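Journal > Shop Days > June

Last updated: Wednesday, June 5, 2019

Reading time: 2 minutes

I am sitting on the back step with my shoes off and my feet are throbbing, but it was a good day and I want to get it down before I fall asleep. The Okell wedding is on Saturday and the peonies came this morning, 40 stems of them, tight as little fists, and I spent a good ten minutes just standing in the cooler with my nose in the box (the invoice could wait!). Ester wanted them in warm water right away and I wanted them left alone until tomorrow, so we split the box between us and we'll see whose are prettier by Friday night.

The bride's mother called twice. The first time was about the ribbon, which is now ivory again, and the second was to tell me about her own grandmother, who was married in 1929 with a bunch of sweet peas picked along a fence on the way to church. Well, after that I couldn't very well send the girl down the aisle without any, could I? So I phoned Octavio Acuña, who grows the best ones anywhere near us, and he said he could spare me a few bunches of the pale pink if I came out before the heat. That means up at five again, but I do love that drive.

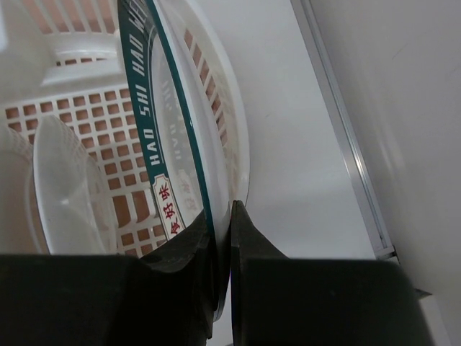
Green-rimmed dish and the white basket, "HAO SHI HAO WEI" along the band.

Lunch was late and mostly crackers. Then it was boutonnieres all afternoon, 17 of them, because there are cousins on both sides who want to be included, and I think that's sweet even if my thumbs don't. I used the little spray roses with a bit of rosemary, and the whole workroom smelled like somebody's Sunday dinner. Ester did the last few while I sorted out the table list, and hers are neater than mine, I have to admit, she has such patience with the wire.

The bill for the arch came to $668 and I went over it three times, feeling guilty, and then left it alone. It's a big arch.

A lady stopped in near closing to ask about her daughter's wedding in September, dahlias if we can get them, and I talked her ear off and forgot to write down her phone number. I hope she comes back. Must look for the good clippers in the van tomorrow, and bring two buckets for the sweet peas.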